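Category: Student Programs > Kumov Project > Operator Guide
Print this page | E-mail this page

Section 6. Setting Up the Garment Station

Revised Feb 11, 2023

6.1 Purpose

This section applies to all student teams recording demonstrations for the Kumov Project with the paired hand-held grippers. It covers the garment station in Room 87 of the Rarilari Building. The folding station and the kitchen station are covered in Sections 7 and 8.

Teams preparing for the Trumari Challenge in July must follow the same procedure. Recordings made under other conditions will not be accepted for the Challenge entry.

6.2 Before You Begin

Each session requires two operators. One handles the grippers, and the other keeps the log and watches the floor area. Operators may trade places between recordings but not during one.

The following items are signed out together at the equipment window:

- two hand-held grippers, marked Left and Right
- marker card for each gripper, with mounting clip
- battery packs, 4000 mAh, fully charged
- wrist straps and fingerless gloves
- garment kit (one jacket, two hangers)
- session log, Form 668

CAUTION: Do not use a battery pack that is swollen, dented, or warm to the touch before use. Return it to the equipment window and note the pack label on Form 668.

6.3 Preparing the Room

1. Move the coat rack to the tape mark near the wall. Check that it stands level and does not rock when a hook is pressed lightly from above.

2. Place the chair to the right of the rack as seen from the operator's starting position. Turn it so that the back can be reached without leaning. Keep the casters off the tape.

3. Switch on the ceiling lights. The light reading at the rack should be at least 800 lux. On bright days, direct sun from the window may fall on the work area; if it does, wait or lower the blind. A partly lowered blind is acceptable provided that it stays at the same height for the whole session.

4. Clear the floor between the starting position and the rack. Bags and cases go in the hallway cabinet.

Note: The refrigerator and shelving belong to the room and are not to be moved. They may appear in recordings.

6.4 Preparing the Grippers

1. Put on the gloves first. The strap must lie over the glove and below the knuckles.

2. Squeeze each trigger fully and let it go. The jaws should open and close without catching. If one jaw lags behind the other, follow the cleaning procedure in Section 4 before going further.

3. Clip the marker card to the top of each gripper. The card must stand upright, with the printed side facing away from the handle, and must not wobble when the gripper is turned over. Cards with bent corners or fingerprints on the pattern should be replaced.

4. Wipe each lens with the dry cloth from the kit. Do not use paper towels or spray cleaner.

5. Insert the battery packs and wait for a steady green light. A blinking light means that the two grippers have not yet been paired. Hold them side by side, markers outward, until the blinking stops.

6. Confirm that the ventilation grilles are clear of sleeves and straps.

CAUTION: A covered grille can cause the unit to shut down during a recording. Roll long sleeves above the glove or hold them with the elastic band supplied.

6.5 Placing the Garment and Hangers

The starting arrangement is chosen from the cards in the garment kit. Draw one card at the start of each group of recordings and write its letter on the log.

1. For arrangements marked R, the spare hanger is set down in front of the foot of the rack and the jacket is left on the second hanger over the chair back.

2. For arrangements marked C, both hangers go on the rack and the jacket is laid on the seat.

3. Let the sleeves fall as they will. Do not straighten them between recordings. The project needs ordinary variation in the cloth, and a jacket that always starts out neat is of little use for training.

Note: Zippers are to be left open in all arrangements.

6.6 Recording

1. Stand at the starting position with both grippers at waist height and in view of each other.

2. The second operator calls "Ready" and starts the log entry. The first operator presses both record buttons.

3. Hold still for a slow count of three, then begin. Move at the pace you would use at home. Pauses are permitted, but do not talk through the task or gesture with a gripper.

4. Keep each marker turned so that the other gripper's camera can find it as often as the task allows. Brief losses are corrected in processing. A long loss should be noted on the log.

5. When the task is finished, return to waist height, hold still again, and stop both recordings.

6. If the garment is dropped, pick it up and continue. Mark the entry D. Dropped-garment entries are kept.

CAUTION: The hooks of the rack are at eye level for some students. Safety glasses are required for both operators whenever a gripper is in use within reach of the rack.

6.7 Closing the Session

1. Power down the grippers before removing the battery packs.

2. Copy the recordings to the Hagedorn server from the desk computer. Personal laptops may not be used.

3. Hang the jacket and both hangers in the kit bag, and return the bag with Form 668 to the equipment window.

Teams that find a fault in the station should leave it as it is and attach a yellow tag. Continue with Section 7 only after the tag has been cleared by the program office. 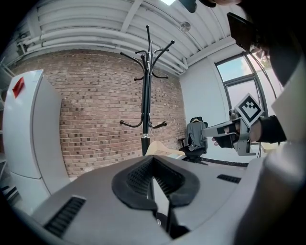
Hagedorn Student Robotics Program

Contact the Program Office | © 2023 Hagedorn Student Robotics Program | Back to top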